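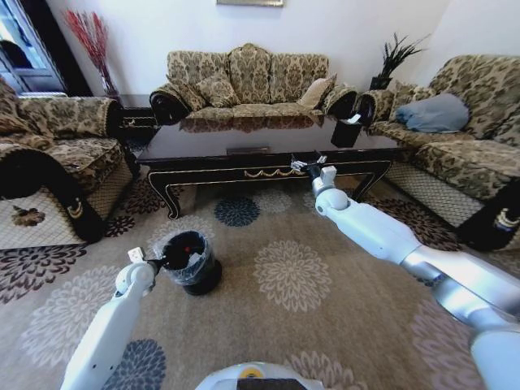
The sitting room at Hopkin House, with the patterned sofa and the dark coffee table at its center.

The front sitting room at Hopkin House in Rarnside will open to residents and their guests again on Monday, after being closed for most of June while new flooring was put down in the hallway outside.

The room is the largest of the shared rooms on the ground floor. During the closure it was used to store boxes and folding chairs from the hall, and residents were asked to use the smaller reading room upstairs. The boxes have now gone to the basement, and the furniture is back in its usual arrangement.

The sofa and the matching armchair, both in a beige and brown pattern, have been kept. The house had looked into replacing them last year and got a price from Trulla, a furniture dealer on the east side of town, but residents were asked first and most wanted the old set to stay. Of the 28 households that sent back the form, 20 voted to keep it. The money set aside for new seating went toward the hallway floor instead.

The coffee table stays too. It has a glossy, nearly black top with gold trim along the edges of the base and down the curved legs, and the top shows every ring and fingerprint. Residents are asked to use the coasters, which are kept in the hall cupboard along with the board games. Hot pans and dishes from the kitchen should not be set on it, even with a cloth underneath.

A few small changes have been made to how the room is looked after. Up to now it was cleaned once a week, on the same morning as the stairs, and the trash was often full well before then. Under the new schedule the bin will be emptied and relined every day before 9 a.m., and the table will be wiped down at the same time. Tissues will be refilled as needed. Vacuuming stays weekly.

The trash bin in the sitting room is for small items only. Food boxes, bottles and newspapers should go to the recycling area behind the building – the side gate is open until 10 p.m. Anyone who finds the bin full can leave a note at the front desk. Clear bags are used for all the shared rooms.

The tall vase with the red dried branches will stay in its corner by the sofa. Several people asked whether the branches could be swapped for fresh flowers, but the house has decided to leave things as they are through the summer. The branches shed a little when they are brushed against, and parents are asked to keep young children from pulling at them.

Booking works as before. Groups may reserve the room for up to two hours in the afternoon or evening by writing their name and apartment number in the book at the front desk. At all other times it is open to anyone in the building. The room was booked 72 times last year, mostly for birthdays and card games, compared with 77 the year before.

Groups that move the armchair or the table should put them back before leaving. Both are heavy, and the table should be lifted by two people and not dragged across the rug.

The hallway work was done by Jadent, a local flooring firm. The last stretch, by the mailboxes, is finished but still has paper over it, and the paper will come up over the weekend. Until then residents coming from the parking lot should use the rear entrance.

The reading room upstairs will return to its normal hours, 8 a.m. to 8 p.m. Books and magazines carried up there during the closure can be left on the windowsill, and staff will bring them back down.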